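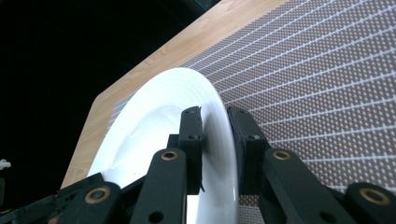 Lamai Saengthong wrote back on the table setting notes that a place setting should be laid from the plate outward, every time, and that we had the glasses down before the plates on half the seats last week. She is right. I had it written the other way round on the wall sheet and have changed it.

31/10/2021, Seixas room, dinnerware

Worked on the plates today. Forks and glasses left for the next entry.

The white round ones with the shallow well are the set I want to keep using for the dinner settings. They have a glossy face and faint rings near the rim. The rings matter more than I expected for checking if a plate is turned, as there is no print on the face to go by. Under the ceiling lights the well throws a gray reflection, so for checking spots I tilt the plate toward the window.

Weighed one on the kitchen scale: 437 g. Wrote it on the shelf card. The other white plates, the ones from the Dandora box, go on the lower shelf and should not be mixed in. They look the same in a stack but the rim sits higher and the stack leans.

Order for one setting, as it now stands on the wall sheet:

Placemat first, long edge level with the table edge.
Plate in the middle of the mat, 2 cm up from the near edge.
Fork left, knife right, blade in.
Glass above the knife.
Napkin last, under the fork.

Placemats: the patterned ones slide on the bare table when a plate is set down at an angle. If the rim lands first the mat moves with it. Lowering the far side of the plate first and letting the near side follow worked better for me. Everaldo Pimentel tried a strip of shelf liner under the mat and it held, but it shows at the corners. Needs cutting smaller.

Clearing was slower than laying. Plates carried by the rim come off the mat cleanly enough, but in the drying rack they knock each other if they go in adjacent slots. Leave a slot free between them. The Stonow rack has slots wide enough for these plates, the old wire one does not, and the plates lean forward in it. Moved the wire one to the top of the cabinet for saucers.

Chipped plate: one from the Dandora box, on the foot, not the rim. Wrapped it and put it in the bin outside. Crossed off the card.

Wiped the plates with the plain cloth. The blue cloth leaves lint that shows on white. It is back under the sink for table use only.

Question from Everaldo, whether to store plates upright or stacked. Stacked with a paper sheet between for now. Upright takes up the shelf we need for bowls.

To do:
Cut liner, 3 cm in from each mat edge.
New shelf card for the lower shelf, the ink has run.
Ask Lamai if the Prametti bowls fit inside the plate well or sit on the rim. I could not find a bowl to try, they are all still in the tall cabinet and the key is with her.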